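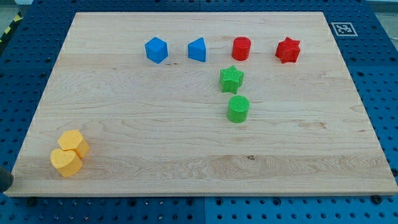

Coloured blocks on a wooden board.

About Hamgate

Hamgate is a community toy library. You join, you borrow toys, you bring them back, and your child howls in the car park. We've been at it since 2000 and the howling hasn't changed.

We began in a church hall in Tenilham with two trestle tables and a cupboard that didn't lock. The cupboard came with us when we moved to our present rooms on Brandão Street, and it still doesn't lock, but these days it has a coat of paint. At last stocktake 234 families were on the books, a few of whom return things on time.

Members can take home up to 8 items for a fortnight. Puzzles are counted before they go out and again when they come in, a job that has ended friendships. If a piece is missing, have a look under the couch, then in the dog's bed, then ring us. We charge for lost pieces only when the puzzle can't be finished without them, and our definition of finished has become fairly generous.

Our under-threes session is called Kidik. The name was chosen by a vote in which 13 people took part and most of them now claim to have picked something else. There's singing, there's fruit, and there's a mat that gets mopped. Grandparents are welcome and tend to know more of the words.

We don't lend anything that needs more than two batteries, or any drum. The drum policy dates from one October and is not up for review.

To join, drop in with proof of address and a reasonable amount of optimism. Prams can be left in the hallway, folded if you know how yours folds.

Page last updated 5/29/20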